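Skutiva Clothes Rack and Grosden Wooden Hangers: Review
By Roy Yeoman
October 2019

The closet in our spare bedroom filled up a while ago, so I bought a Skutiva rack and a pack of Grosden wooden hangers to go with it. The rack stands next to the bed. I have used both for 6 weeks, mostly for shirts and club uniforms that crease if they go in a drawer.

Hangers first. They come 20 to a pack. The wood is smooth and brown, and I found no splinters or rough spots on mine. The hook is thin metal and turns without much effort. I tried them with cotton shirts, a wool jacket and a slick yellow jersey top, which was the hardest test because the fabric is shiny and slides off most things.
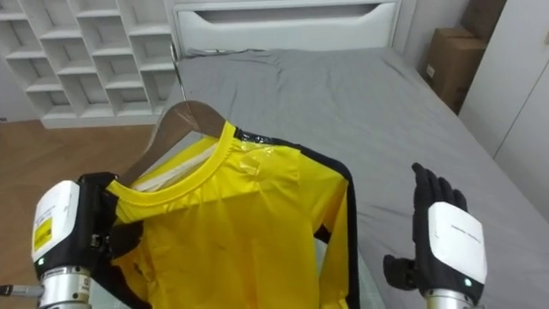 The yellow top on one of the wooden hangers.

A crew neck has to be worked over the ends of the hanger, and with wood that takes longer than with wire. I put one end in, pull the collar across, then do the other. If the collar is tight, go in from the hem instead so you don't stretch the ribbing.

The Skutiva is a plain metal rack with a long pole, angled legs and a diagonal brace. Putting it together took me most of an evening, largely thanks to the instruction sheet, which shows two of the steps in the wrong order. The pole is in sections with a joint, and a hanger pushed along it can catch at the joint. You get used to lifting it over. 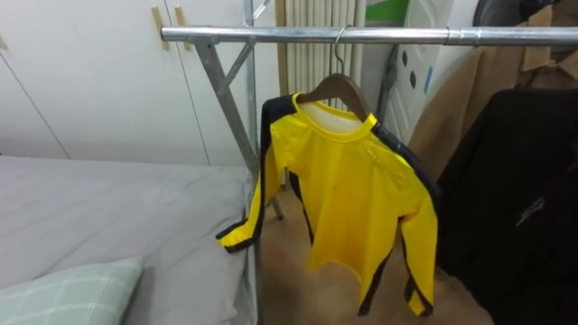
Hung on the pole, with the rack legs behind the edge of the bed.

Long sleeves need some room. Leave a gap between the rack and the bed if you can, or cuffs end up brushing the sheets. I moved mine out a few inches after the first week.

The shoulders of the hanger are curved and hold a neckline well. Glossy fabric still creases across the chest if it was folded before, and a hanger will not fix that. A night on the rack helped the cotton shirts more than it helped the jersey.
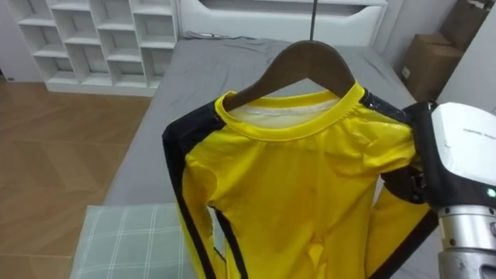

Shiny fabric on the curved hanger. Some wrinkles remain.

I also looked at the Lisard rack, which has a shelf at the bottom, and the Bhattacharjee, which folds flat. The Lisard was too wide for the space. The Bhattacharjee wobbled in the store with nearly nothing on it.

The Skutiva doesn't wobble once the brace is tight. I'd buy it again, and the hangers too, though I'd like a few wider ones for jackets.
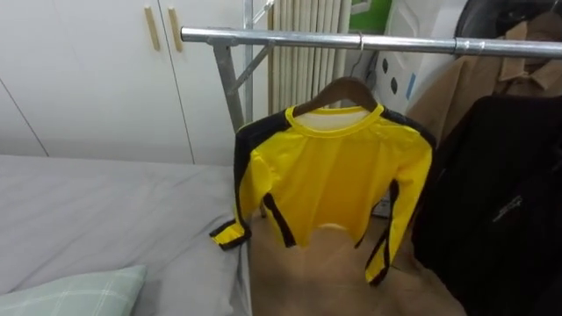 Can the rack be moved with clothes on it?
Short distances are fine with two people, one at each end. For anything farther, take the heavy coats off first.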